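Gray Upholstery, Rolling Board: Your Questions About My Studio Corner

I teach small sewing and pattern drafting classes out of one room, and ever since I posted about rearranging it I keep getting the same questions, so I'm putting the answers in one place.
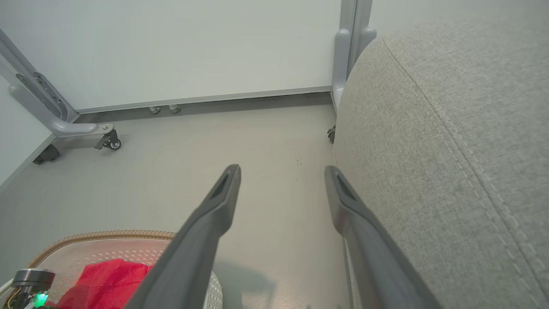 Why have upholstered seating in a classroom at all?

Folks sit for two hours! Hard stools were fine for me at 20, but my Tuesday-night knees disagree now (and so do my students').

What do you look for in the cover?

A fine weave, every time. Chunky weaves snag on pins. I also love a double row of stitching on a curved seam, partly for the looks and partly so I can point at it when we get to topstitching.

How do you clean light gray fabric?

Vacuum first with the brush head, then a barely damp cloth. I blot, I don't scrub. Chalk brushes right out if you let it alone for a bit.

Won't a board on casters roll into everything?

Mine did until I learned to lock it before writing. Check yours for hair and thread too. I cleaned my wheels in March and pulled out a wad the size of a walnut, yuck.

How often do you sweep?

After every class, and I go over the floor with a magnet for pins. Naomi Okoth gave me that tip and I've used it ever since.

Can I bring my own chair?

Sure, just email me first so I can save you a spot.

Recent posts
Thread storage for tiny rooms
Najwa Abu Hammour's zipper trick
9 ways to use up canvas scraps
Cutting curves without tears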